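그리퍼는 손가락 개수로 고르는 게 아니다

수요일 밤에 급하게 씀. 정리 안 된 글이니 감안하고 읽어주시길.

요즘 그리퍼 고르는 얘기만 나오면 다들 손가락부터 센다. 두 개냐 세 개냐, 관절이 몇 개냐. 카탈로그도 그렇게 생겼다. 첫 장에 자유도, 둘째 장에 파지력, 셋째 장에 가반하중. 케이블을 잡을 수 있느냐는 어디에도 없다. 당연하지. 그런 칸이 없으니까.

우리 팀은 11월 내내 케이블만 잡았다. 랜선, 전원선, 묶인 거, 풀린 거. 통에서 꺼내서 트레이에 옮기는 작업. 사람이 하면 하품 나오는 일이다. 후보는 Fleron 쪽 그리퍼 하나, Zanent 쪽 하나. 팔은 같은 걸 쓰고 컨트롤러도 안 바꿨다. 비교하려면 그래야 하니까. 시도 횟수는 다 합쳐서 3,633번. 그중에 엉켜서 두 가닥 이상 딸려 올라온 게 677번이다. 이 숫자가 나는 제일 중요하다고 보는데 회의에서는 아무도 안 물어봤다. 다들 성공률만 물어봄.

성공률이라는 게 참 편한 숫자다. 잡았다, 놓쳤다. 끝. 근데 케이블은 그렇게 안 나뉜다. 잡긴 잡았는데 옆에 놈까지 끌고 나온 건 성공인가? 한 가닥만 집었는데 커넥터가 통 모서리에 걸려서 팔이 버티고 있는 건? Pentti Kuusisto는 이런 걸 전부 실패로 치자고 했고 Iara Paredes는 따로 칸을 만들자고 했다. 나는 Iara 편이었다. 지금도 그렇다. 실패로 뭉뚱그리면 다음 주에 뭘 고쳐야 하는지 안보인다.

Fleron은 힘이 좋다. 너무 좋다. 한번 물면 안 놓는데, 문제는 엉킨 것도 안 놓는다. Zanent는 반대로 얌전하고 손끝이 얇아서 틈으로 잘 들어간다. 대신 굵은 전원선은 미끄러짐. 스펙표만 보면 Fleron 압승이다. 실제로는 글쎄. 나는 Zanent 쪽에 표를 던졌고 아직 후회 안 한다.

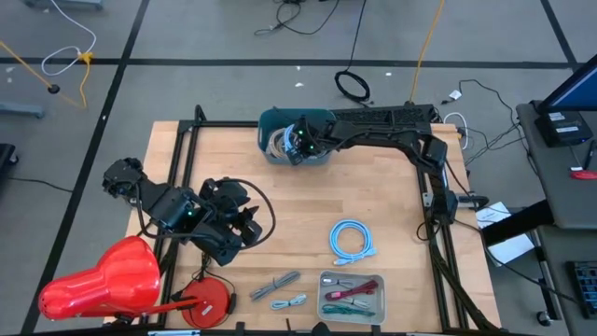 그리고 카메라 얘기. 이게 사실 하고 싶은 말의 절반이다. 그리퍼 비교한다면서 카메라 위치는 대충 잡는 팀이 너무 많다. 손목에만 달아놓고 통 안에 손이 들어가는 순간 화면의 반이 손가락이다. 그 상태로 나온 숫자를 그리퍼 탓으로 돌린다. 억울하지 그리퍼 입장에선. 우리도 초반에 똑같이 했다. 처음 5일치는 그래서 통째로 버렸다. 위에서 내려다보는 고정 시점을 넣고 나서야 뭐가 그리퍼 문제고 뭐가 시야 문제인지 갈라졌다. 돈도 별로 안 들었는데 왜 처음부터 안했나 싶다.

컨트롤러도 마찬가지다. Tanen 제어기로 돌리면 힘 제한을 손끝마다 따로 걸 수 있는데 기본값이 꺼져 있다. 매뉴얼 뒤쪽에 한 줄 나온다. 그거 켜고 안 켜고 차이가 그리퍼 두 개 차이보다 컸다. 과장 아님. 기본값으로만 돌린 비교표를 나는 이제 안 믿는다. 남의 것도 내 것도.

반론은 안다. 현장에서는 세팅할 시간이 없다, 꺼내서 달고 바로 돼야 한다. 맞는 말이다. Miettinen 창고 쪽 분들이 딱 그렇게 말했고 고개 끄덕이면서 들었다. 근데 그 기준이면 기준이라고 써야 한다. '개봉 후 한 시간 안에 나오는 성능'이라고 표 위에 적으면 된다. 그럼 나도 아무 말 안 한다. 안 적고 그냥 성능이라고 하니까 문제지.

또 하나. 시험 물건을 너무 예쁜 걸 쓴다. 큐브, 원통, 컵. 색깔도 선명하고 바닥에 얌전히 앉아 있는 것들. 그런 걸로 백 번 성공해봐야 케이블 한 통 앞에서는 별 소용이 없다. 말랑하고 길고 서로 물고 늘어지는 물건을 하나는 꼭 넣었으면 좋겠다. 꼭 케이블 아니어도 된다. 끈이든 호스든. 묶인 것과 풀린 것도 섞고. 타이로 느슨하게 묶어둔 다발이 제일 까다로웠다. 덩어리처럼 생겨서 덩어리처럼 잡으면 고리 하나만 걸려 올라온다. 손가락 많은 쪽이 유리할 줄 알았는데 고리가 손가락 사이에 끼는 일이 더 늘었다. 빼느라 팔을 세운 게 몇번인지.

양팔도 잠깐. 한 팔이 꺼내고 다른 팔이 받쳐주면 엉킴이 풀릴 거라고들 한다. 나도 기대했다. 되긴 되는데 두 팔이 서로 기다리는 시간이 길어서 한 건당 처리 시간이 늘어난다. 이것도 성공률 표에는 안 나온다. 시간 칸을 넣어야 보인다. 양팔이 나쁘다는 게 아니고, 값이 있다는 얘기. 그 값을 누가 내는지 표에 써달라는 얘기다.

그래서 내 주장은 간단하다. 그리퍼 비교표에 최소한 네 칸을 더 넣자. 딸려 나온 개수, 카메라 위치, 힘 제한 설정, 한 건당 시간. 이 넷 없으면 나는 그 표를 구매 자료로 안 쓴다. 우리 표도 처음 버전은 여기서 탈락이다. 고쳐서 다시 돌리는 중이고 Zanent 굵은 선 결과는 손끝 패드를 바꿔서 한번 더 볼 생각. 미끄러짐이 패드 문제면 내가 던진 표가 덜 민망할 거고, 아니면 Pentti한테 점심 사야 한다.

댓글로 자기네 기준 알려주시면 읽겠음. 답은 좀 늦을 수 있어요.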